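Drawer demo for club project: gripper slips on curved front

Kwabena Nyarko
Our club entry has to open a desk drawer 3 times in a row. The front panel is curved and the pads slide off.

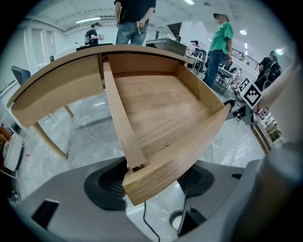
Photo: Kwabena Nyarko

Reiko Honda
Grip near the middle of the curve and pull straight. Redo any demos with an angled pull. We kept 100.

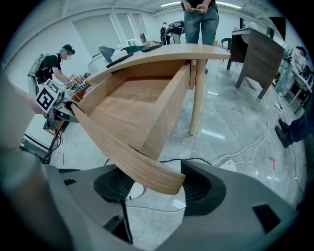

Drawer fully out, pads either side of the front panel

Jallside
Try slower. Worked for us in April.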